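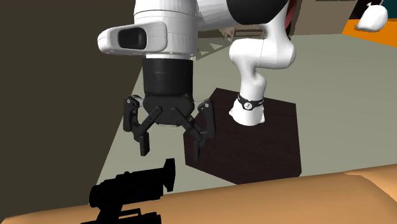
Robots have rules, and there are a lot of them. A grown-up at Magbanua once tried to read all the robot rules in the office and gave up at page 133, which had a diagram of a bolt. Most of those pages are for engineers. A few ideas in them are worth knowing even if you are seven and your only machine is a toaster. Take the arm up there, with its two black fingers hanging wide open above the table. An arm like that has no idea what a finger is, apart from its own. It won't say sorry if it closes on yours. So the first rule is a dull one: people stay out of the space the arm can reach while it is switched on to work.

How far is that? Farther than it looks. A folded arm is like a folded umbrella, and you know what happens when somebody opens one of those on a bus. The safe line on the floor has to be drawn for the arm at full stretch.

Rule two is about stopping. There should be a big stop button, and a person should be able to get to it without climbing over anything. Once it has been pressed, the robot must stay stopped until somebody decides to start it again. Letting go of the button doesn't count as deciding.

Rule three is to try new moves in a computer world first. An arm can knock over a pretend table 3000 times before lunch and no one has to fetch a broom. Then you try the move with the real arm, slowly, with someone watching who is not also eating a sandwich.

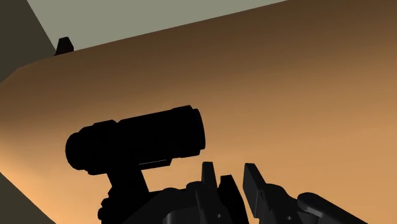 Lenuța Pop wrote in to ask why the robot can't simply be told to be careful, the way she is told every morning on the stairs. Good question, Lenuța. "Careful" is a hard word for a machine. Careful how? A robot needs it in numbers: how fast it may go, how hard it may squeeze, where it must never reach. People work those numbers out and write them down, and then other people check them. That is how you get to page 133.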